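Print room notebook, November

Screens for the Nesesow show. Carried over from the last entry: the first pull on canvas was too heavy in the blacks and the halftone closed up across the lower third. Nelli Keskinen came by before lunch, looked at it and said she could live with it on one panel but not the whole run. I agree with her.

Recoated 6 screens with the Foltitz emulsion, two coats on the print side and one on the squeegee side. Dried them flat overnight in the cupboard with the fan on low. Exposure test in steps on the small screen. 8 minutes was too long and the fine dots wouldn't wash out, so we're going with 6 for everything except the sky panel, which has bigger dots and can take more.

Ink: mixed the warm black again from the Skirnari base. The colour in the tub is browner than it was in spring. Added a touch of blue and wrote the proportions on the lid. Whoever opens it next, please stir from the bottom, it separates.

Afternoon, pulled panels one to four on the primed canvas. Notes on each:

One. Good. Slight drag at the left end where the canvas wasn't tight.
Two. Good after the second flood. Keep.
Three. Ghost edge on the centre figure. The screen lifted late. Raised the snap-off by a coin's thickness and it went away on the next one.
Four. Best so far. Grey values hold all the way into the shadow on the coat.

Nelli wants the joins between panels left visible, with no overlap and no touching up. I had been trimming to hide them, so the trimmed offcuts are now test strips. They're in the flat drawer under the paper samples.

Hämäläinen sent the revised wall drawing at 4 pm. The hanging height has dropped and there is now a door where panel 11 was going to be. Either we shift everything left or that panel goes on the return wall by itself. I'd put it on the return. Nelli hasn't seen the drawing yet. I'll take a print of it to her tomorrow with the strips.

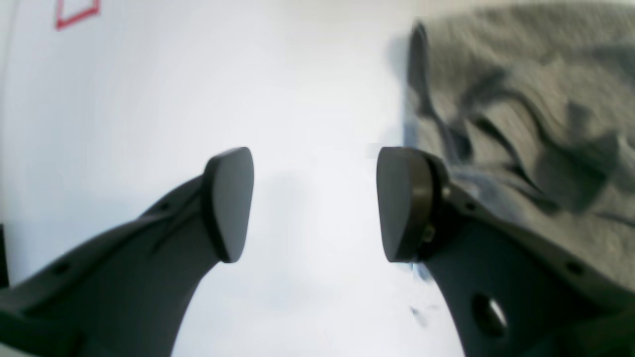 Registration is still the weak point. The hinge clamps hold well enough at the bench end, but the far corner wanders when the squeegee reaches it, and by the fourth pull it was visibly out. I want something that meets the canvas edge from both sides with a broad flat face, like the rounded dark grey pads on those two fingers, tips turned toward each other with a gap between. A narrow tip marks the primer. Will try a pair cut from offcut rubber, glued to the ends of the old side stops.

Still to do: reclaim the two spoiled screens, order more stripper, label the positives properly. The invitation cards are a separate job, 2000 of them, one colour, and they can wait until the canvas is off the bench. Left panel four on the rack with the door open. Don't stack anything on it.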